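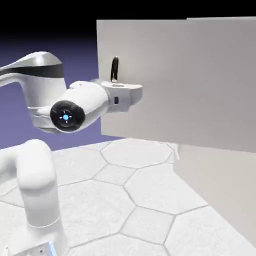
Tirley 로봇동아리 게시판 > 시뮬레이션 분과 > 가을 과제

제목: 캐비닛 문 열기 과제, 손잡이 앞에서 계속 아래로 빠집니다

글쓴이: tahira_j
작성일: 2025년 9월 23일
조회 299

가을 과제로 캐비닛 문 열기를 맡은 조입니다. 조원은 저와 Amna Tanoli 두 명이고, Treko 환경에서 강화학습으로 돌리고 있습니다.

증상부터 적겠습니다. 팔은 문 쪽으로 잘 뻗습니다. 접근 단계 보상도 예상대로 올라가고요. 그런데 손잡이를 잡아야 하는 시점에 그리퍼가 손잡이보다 아래로 내려가서 문판 앞에 머무릅니다. 거기서 에피소드가 끝날 때까지 조금씩 떨기만 합니다. 문은 열리지 않습니다.

현재 설정입니다.

- 관측: 관절 각도, 관절 속도, 그리퍼에서 손잡이까지의 벡터, 문 각도
- 행동: 관절 위치 목표값, 그리퍼 개폐
- 보상: 거리 보상 + 방향 정렬 보상 + 문 각도 보상 - 행동 크기 벌점
- 병렬 환경: 440개
- 시드: 2개만 돌려 봤고 둘 다 같은 증상

거리 보상 가중치를 올려 보기도 하고 내려 보기도 했습니다. 올리면 더 빨리 내려가서 더 오래 머무르고, 내리면 접근 자체가 느려집니다. 최종 위치는 거의 그대로입니다. 문 각도 보상을 크게 줘도 애초에 문이 움직인 적이 없으니 신호가 안 들어옵니다.

궁금한 건 세 가지입니다. 거리 보상을 계산할 때 손잡이의 어느 점을 기준으로 잡으셨는지, 그리퍼 개폐를 처음부터 학습에 넣으셨는지, 그리고 작년에 이 과제 하신 분들은 어느 정도 학습시켰을 때 문이 처음 움직였는지입니다.

발표 전까지는 한 번이라도 여는 걸 보고 싶습니다.

답글 1
asifm

작년에 같은 과제 했습니다. 우리도 손잡이 근처까지는 금방 갔고 잡는 데서 오래 걸렸습니다.

기준점부터 확인해 보세요. 배포된 캐비닛 모델은 손잡이 링크의 원점이 손잡이 가운데에 있지 않습니다. 제 기억에는 아래쪽 고정부 근처였는데 버전이 바뀌었을 수도 있습니다. 원점을 그대로 목표로 쓰면 정책 입장에서는 손잡이 밑동으로 가는 게 정답이 됩니다.

디버그용 작은 구를 목표점 위치에 그려 보면 바로 보입니다. 물리 속성은 꺼 두고 그리세요. 켜 두면 그리퍼가 구를 밀면서 이상한 데이터가 나옵니다.

답글 2
gilmar_f

기준점 문제일 수도 있는데 저는 보상 구조가 더 의심스럽습니다.

거리 보상이 매 스텝 들어가면 가까운 곳에 가만히 있는 게 꽤 괜찮은 전략입니다. 잡으려고 움직이다가 멀어지면 손해를 보니까요. 거기다 행동 크기 벌점까지 있으면 멈추는 쪽으로 밀게 됩니다. 가중치를 올렸더니 더 오래 머문다는 말도 그걸로 설명이 됩니다.

행동 벌점을 일단 0으로 두고 돌려 보세요. 움직임이 지저분해지는 건 나중에 잡으면 됩니다.

답글 3
tahira_j

asifm 님, 확인해 보겠습니다. 링크 원점을 그대로 썼습니다. 가운데에 있을 거라고 생각하고 따로 안 봤습니다.

gilmar_f 님, 벌점은 예제 파일에 있던 값을 그대로 두었습니다. 기준점 고친 다음에 따로 비교하겠습니다. 한꺼번에 바꾸면 뭐가 원인인지 모를 것 같아서요.

답글 4
imke_w

맨 위 화면 기준으로 말씀드립니다. 손잡이가 세로로 선 얇은 검은 막대이고 그리퍼가 그 바로 밑에 있네요. 손잡이 아래 끝과 그리퍼 윗면이 거의 이어져 보입니다. 기준점이 아래쪽이라는 asifm 님 얘기와 모양은 맞습니다.

다만 이 각도로는 그리퍼가 문판에 닿은 건지 조금 떠 있는 건지 알 수 없습니다. 두 경우는 고칠 데가 다릅니다. 닿아서 막혀 있다면 접근 방향이나 충돌 형상 쪽을 봐야 하고, 떠 있다면 보상 쪽입니다. 접촉력을 로그로 뽑아 주세요. 손가락 링크와 문판 사이 것만 있으면 됩니다.

손잡이가 세로인데 방향 정렬 보상은 어느 축을 쓰고 계신가요? 손가락이 좌우에서 막대를 감싸야 하는데 위아래로 벌어지게 정렬하고 있으면 위치가 맞아도 못 잡습니다.

답글 5
amna_t

같은 조 Amna입니다. 정렬 보상은 제가 짰습니다.

그리퍼의 전진 축은 문판 법선과 맞추고, 손가락이 벌어지는 축은 손잡이 링크의 z축과 직각이 되도록 했습니다. 손잡이 링크의 z축이 막대의 길이 방향이라고 가정한 건데, 방금 보니 모델 파일에서 링크 좌표계가 한 번 돌아가 있습니다. 길이 방향은 y축이었습니다.

그러니까 위치 기준점도 틀렸고 축도 틀렸던 것 같습니다. 둘 다 고치고 접촉력 로그도 넣어서 다시 돌리겠습니다.

답글 6
asifm

축까지 그랬으면 못 여는 게 당연합니다. 우리 때 배포본은 좌표계가 안 돌아가 있었는데 여름에 Utwood 쪽에서 모델을 다시 내보내면서 바뀐 모양입니다. 과제 안내문에 그 내용이 있었나요?

답글 7
amna_t

안내문에는 없습니다. 모델 폴더의 변경 기록에 한 줄 있습니다. "축 규약 통일"이라고만 적혀 있어서 이 얘기인 줄 몰랐습니다.

답글 8
gilmar_f

저는 이 과제에서 처음부터 끝까지 강화학습을 쓰는 게 맞는지부터 모르겠습니다.

손잡이 위치도 알고 문 경첩 위치도 압니다. 시뮬레이터가 다 알려 줍니다. 그럼 손잡이 앞까지는 역기구학으로 보내고, 잡고, 경첩을 중심으로 원호를 따라 당기면 됩니다. 스크립트로 하루면 됩니다. 학습은 당기는 구간에만 써도 충분하다고 봅니다.

작년 발표 때도 보상 조정 얘기만 하다가 시간이 다 간 조가 있었습니다.

답글 9
imke_w

그건 동의하기 어렵습니다. 과제 평가 항목에 캐비닛 위치와 회전을 바꿔 가며 하는 시험이 있습니다. 스크립트로도 되긴 하지만 팔이 관절 한계에 걸리는 배치가 섞여 있습니다. 작년에 스크립트로 낸 조가 그 배치에서 팔꿈치 처리를 따로 하느라 고생했습니다.

그리고 수업이 아니라 동아리 과제입니다. 보상을 직접 만져 보는 게 목적인 분과인데 그걸 빼면 남는 게 많지 않습니다.

답글 10
gilmar_f

관절 한계에 걸리는 배치는 강화학습 조도 많이 실패했습니다. 결과표 보면 나옵니다. 스크립트 조만 고생한 것처럼 쓰시면 안 됩니다.

배우는 게 목적이라는 말은 이해합니다. 그래도 스크립트 버전을 하나 만들어 두면 기준점과 축이 틀린 건 첫 실행에서 드러났을 겁니다. 학습을 며칠 돌리고 나서 알게 되는 것보다 낫습니다. 저는 순서를 말하는 겁니다.

답글 11
asifm

검증용 스크립트는 저도 찬성입니다. 제출을 스크립트로 하라는 건 반대고요.

작년 우리 조는 손으로 목표 자세 하나를 만들어서 그 자세에서 손가락을 닫는 것만 먼저 확인했습니다. 안 잡히면 학습을 시작하지 않았습니다. 그 단계에서 손가락 충돌 형상이 통짜 볼록체로 잡혀 있는 걸 발견했습니다. 화면에서는 손가락 사이가 비어 있는데 물리 엔진 쪽에서는 막혀 있었습니다. 아직 확인 안 하셨으면 충돌 형상 표시를 켜고 보세요.

답글 12
tahira_j

중간 보고입니다.

기준점을 손잡이 가운데로 옮기고 축도 고쳤습니다. 학습은 처음부터 다시 돌렸습니다.

결과는 절반쯤입니다. 그리퍼가 이제 밑으로 빠지지 않고 손잡이 높이까지 올라옵니다. 손목도 막대를 옆에서 감싸는 방향으로 돌아갑니다. 그런데 손가락을 닫지 않습니다. 벌린 채로 손잡이를 사이에 두고 가만히 있습니다.

이전 체크포인트로 접촉력도 뽑아 봤습니다. 에피소드마다 달랐습니다. 문판을 누르고 있는 것도 있고 접촉력이 계속 0인 것도 있습니다. imke_w 님이 물어보신 두 경우가 섞여 있었던 겁니다.

충돌 형상은 asifm 님 말씀대로 켜고 봤는데 손가락이 따로 잡혀 있습니다. 그건 괜찮았습니다.

답글 13
gilmar_f

벌점은 아직 그대로인가요?

답글 14
tahira_j

그대로입니다. 지금 벌점 0으로 둔 것과 나란히 돌리고 있습니다.

답글 15
imke_w

손가락을 안 닫는 건 닫아서 얻는 게 없기 때문일 겁니다. 거리 보상은 이미 최대에 가깝고 문 각도 보상은 문이 움직여야 들어옵니다. 닫는 행동과 당기는 행동이 우연히 이어져야 처음 신호가 나오는데 확률이 낮습니다.

작은 보상을 하나 넣으세요. 양쪽 손가락이 막대를 사이에 두고 있을 때만, 손가락 간격이 좁아질수록 조금씩 주는 겁니다. 사이에 두고 있다는 조건을 빼먹으면 허공에서 닫고 다가오는 정책이 나옵니다. 제가 그렇게 해서 한참 돌아갔습니다.

답글 16
asifm

다른 방법도 있습니다. 초기 상태 일부를 문이 살짝 열린 상태로 시작하게 하세요. 그러면 문 각도 보상이 초반부터 조금씩 들어옵니다. 비율은 점점 줄이면 됩니다.

다만 이렇게 하면 손잡이를 잡지 않고 문 모서리에 손가락을 걸어서 여는 정책이 나올 수 있습니다. 이번 규정에서 모서리로 여는 걸 인정하는지 모르겠네요. 작년에는 Warraich 쪽 심사표에 손잡이라고만 적혀 있었고, 손잡이로만 열어야 하는지 말이 갈렸습니다.

답글 17
gilmar_f

저는 인정해야 한다고 봅니다. 과제 이름이 캐비닛 문 열기입니다. 문이 열렸으면 연 겁니다.

답글 18
imke_w

모서리로 여는 건 처음부터 틈이 있는 초기 상태에서만 됩니다. 닫힌 문에서 시작하는 시험에서는 손가락이 들어갈 데가 없을 가능성이 높습니다. 인정 여부를 떠나서 점수가 안 나옵니다. 규정은 분과장에게 물어보는 게 빠르고요.

답글 19
amna_t

규정은 제가 문의해 두었습니다. 답은 아직 없습니다.

초기 상태를 섞는 건 보류하고 손가락 간격 보상을 먼저 넣었습니다. 조건은 두 손가락 끝이 막대 축의 서로 반대쪽에 있고, 높이가 막대 길이 안에 들어오는 것으로 했습니다. 처음에 높이 조건을 빼고 넣었더니 막대 위쪽 허공에서 닫는 환경이 나와서 추가했습니다.

답글 20
tahira_j

열렸습니다.

행동 벌점 0에 간격 보상을 넣은 설정입니다. 전체 환경 가운데 8개에서 문 각도가 올라갔습니다. 많지는 않은데 처음 본 거라 일단 올립니다. 벌점을 원래 값으로 둔 쪽은 손가락을 닫는 데까지는 가고 당기지를 않습니다. gilmar_f 님 말씀이 이 부분은 맞았습니다.

대신 움직임이 거칩니다. 문을 당기다가 손목이 크게 돌아가고, 중간에 손잡이를 놓치는 경우가 많습니다. 열린 환경에서도 끝까지 간 건 없고 조금 열린 상태에서 멈춥니다.

답글 21
asifm

축하합니다. 한 번 열리기 시작하면 그다음은 비교적 빨랐습니다. 우리 조는 그랬습니다. 지금 학습을 끊지 말고 그대로 더 돌려 보세요.

놓치는 건 손가락 마찰 계수를 확인해 보시고요. 기본값이 낮습니다. 평가 환경의 값과 같게 맞춰야 하니 임의로 올리지는 마세요.

답글 22
gilmar_f

벌점은 성공률이 어느 정도 나온 다음에 작은 값부터 다시 넣으면 됩니다. 지금 넣으면 도로 멈춥니다.

그리고 당길 때 손목이 도는 건 정렬 보상 때문일 수 있습니다. 문이 열리면 문판 법선도 같이 도는데, 법선을 초기값으로 고정해 두고 계산하면 문은 도는데 손은 원래 방향을 지키려고 합니다. 매 스텝 갱신하는지 보세요.

답글 23
amna_t

갱신 안 하고 있었습니다. 리셋할 때 한 번 계산한 값을 계속 썼습니다. 고치겠습니다.

답글 24
imke_w

그건 저도 놓쳤네요. 손잡이 링크의 현재 자세에서 가져오면 기준점과 축, 법선이 한 번에 해결됩니다. 변수로 따로 저장해 두지 않는 쪽이 낫습니다.

벌점에 대해서는 생각이 조금 다릅니다. 0으로 오래 돌리면 거친 동작이 굳어서 나중에 벌점을 넣어도 잘 안 바뀝니다. 저라면 법선을 고친 뒤 아주 작은 값으로 바로 다시 시작합니다. 체크포인트는 남겨 두고요.

답글 25
gilmar_f

그건 돌려 봐야 압니다. 저는 작은 값이라도 지금은 이르다고 봅니다.

답글 26
tahira_j

둘 다 돌리겠습니다. 동아리방 장비가 밤에는 비어 있어서 이어서 걸어 두면 됩니다.

정리하면 하나는 지금 체크포인트에서 법선만 고치고 벌점 0으로 이어서, 다른 하나는 법선 고치고 벌점을 작게 넣어 처음부터입니다. 마찰 값은 평가 환경 설정 파일에서 읽어 오도록 바꿨습니다.

손잡이 자세를 그려 주는 디버그 코드는 시뮬레이션 분과 공용 폴더에 올려 두었습니다. 같은 캐비닛 모델을 쓰는 조는 가져다 쓰세요. 축마다 색이 다르게 나옵니다.

답글 27
amna_t

규정 답변을 받았습니다. 평가는 문이 완전히 닫힌 상태에서 시작하고, 여는 방법은 따지지 않는다고 합니다. 모서리로 열어도 감점은 없습니다. 안내문에도 추가해 달라고 했고, 모델 축 바뀐 것도 같이 적어 달라고 했습니다.

답글 28
asifm

모델 축 건은 꼭 들어가면 좋겠네요. 서랍 과제 하는 조도 같은 파일을 씁니다. 결과 나오면 이 글에 이어서 올려 주세요.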